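Reprise du code de perception cette semaine. Sujet : l'estimation de pose des petites boîtes de conserve, avec Miranda, notre détecteur maison.

Le problème tient au couvercle. Métal doré, cercles concentriques, reflets qui changent avec l'angle du poignet. Le modèle trouve bien un cercle, mais souvent celui d'un anneau intérieur. Le centre reste bon, le rayon est faux, et la hauteur calculée suit le rayon.

Deuxième source d'erreur : les ombres du bras. Sur un plateau blanc, la segmentation par seuil les prend pour des objets. On a donc retiré le seuil et on passe par un masque appris.

Le jeu d'images de septembre : 2 366 vues annotées, dont 1 323 depuis le poignet. Annotation relue par Rosalía Alcaraz.

Concentré de tomate, vues poignet et vues fixes :
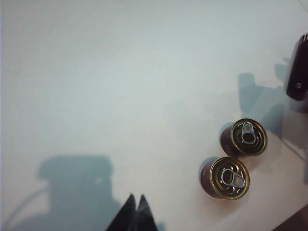
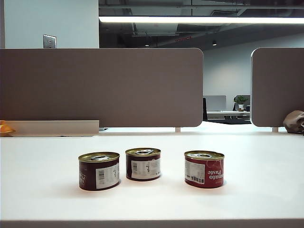
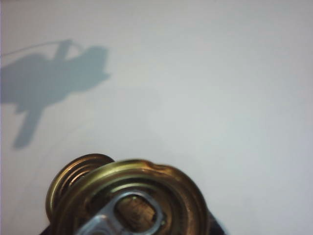
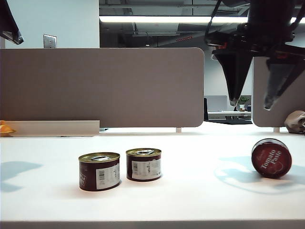

Côté planification, Ngan-ling Shek a ajouté un état « couchée » dans Bralorik. Avant, toute boîte était supposée debout et le planificateur proposait une approche verticale dans tous les cas. Maintenant il lit l'axe du cylindre et choisit entre 2 familles de prises.

Reste le cas des boîtes presque en contact. Les doigts n'ont pas la place de passer entre les deux, il faut tourner le poignet pour prendre dans l'autre sens. Le test de collision le voit, mais il arrive trop tard dans la boucle et on perd du temps à replanifier.

Prochaine étape : remonter ce test avant le calcul de trajectoire. La branche est ouverte sur le dépôt Jikex, les retours sont bienvenus, surtout sur le format des masques.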